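Why do sounds come back to us?

Did you ever shout in a bathroom and hear your voice become big? Sound is a very small shaking of the air. It travels until it meets something. A soft thing, like a towel, swallows much of the sound. A hard thing, like tile, sends it back.
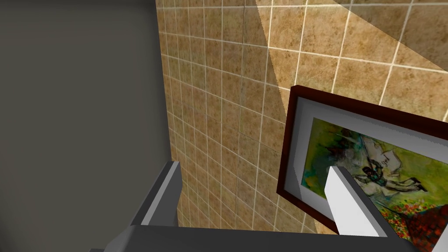

Hartmut Reuter wrote to us that his two children sing only in the shower, and now he knows why!

Try it at home. Clap 3 times in a bathroom, then 3 times in a bedroom with a thick carpet. Listen well - which room answers you longer?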